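Undotby Household Word List: Data Card

Version 7, released September 28, 2026
Maintained by the Trovska Language Archive

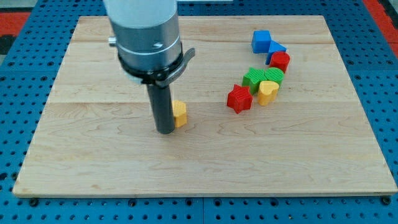
Figure 1. Small yellow block on a light wooden board.

Summary

The Undotby Household Word List is a collection of everyday words for objects, rooms, tools, food and domestic tasks, recorded from written sources kept in the parish of Undotby and the neighboring settlement of Berge. It contains 3000 headwords with their spelling variants, English meanings and source references. The list is intended for dictionary work, local history and the teaching of regional vocabulary.

Contents of the release

headwords.csv: one row for each headword
variants.csv: spelling variants, linked to headwords by entry number
sources.csv: letters, inventories, account books and school notebooks cited
notes.txt: remarks by the editors on disputed entries
CHANGES.txt: record of changes from earlier versions

All files are encoded in UTF-8. Fields are separated by commas, and text fields containing commas are enclosed in double quotation marks. Empty fields are left blank and should not be read as zero.

Fields in headwords.csv

entry_id: permanent number of the entry. Numbers of withdrawn entries are not reused.
headword: the form chosen by the editors as standard for this list
class: noun, verb, adjective or other
meaning: short English definition
topic: one of the topic labels given in notes.txt
place: Undotby, Berge or both
first_source: the earliest source in which the word is found
confidence: high, medium or low

Sources and collection

Words were taken from 357 documents held by the Trovska Language Archive. Most are household inventories and private letters. The account books of the Breltis dairy supply a large share of the words for vessels, weights and measures. School notebooks were added in the previous version and are marked "S" in sources.csv.

Each document was read in full by one reader, who copied candidate words together with the sentence in which they appeared. A second reader then checked the copy against the original. Place names, personal names and printed advertisements were excluded. Where a page was damaged, words were entered only if every letter could be read.

Choice of headwords

The editors followed the spelling found most often in the sources. Where two spellings were equally common, the form used in Undotby was preferred. This rule favors Undotby over Berge in a number of entries, and users comparing the two places should work from variants.csv.

Compound words are listed separately when their meaning cannot be understood from their parts. Words for baking, laundry and the storing of grain include many such compounds.

Confidence ratings

A rating of "high" means that the word appears in at least two independent sources with the same meaning. "Medium" is given to words found in a single source where the meaning is clear from the sentence. "Low" is given where the meaning has been inferred from related words. A total of 2084 headwords are rated high in this version.

Known limitations

The list reflects what was written down and kept. Words used mainly in speech, including most children's words and terms of abuse, are poorly covered. Inventories were usually drawn up for larger households, and the vocabulary of tenants and servants is thin as a result. The topic label "Yard" is applied unevenly and is under review.

The list gives no guidance on pronunciation. It should not be used as evidence that a word was absent from either place.

Changes in this version

Duplicate entries for sieves and strainers have been merged.
The topic "Lighting" has been separated from "Fire and Heating."
Source references for the Breltis account books now give page numbers.
An error in the place field, reported in July, has been corrected for entries drawn from the Berge letters.

Permitted use

The list may be copied, adapted and published for any purpose, provided that the Trovska Language Archive is named as the source and the version number is stated. Scans of the original documents are not part of this release. Requests to consult them must be made to the Archive in writing.

Citation

Lyons, Imani, and Edvin Myklebust, editors. Undotby Household Word List, version 7. Trovska Language Archive.

Corrections

Proposed corrections should state the entry number, the field concerned and the evidence for the change. Corrections accepted by the editors will appear in the next version and will be recorded in CHANGES.txt.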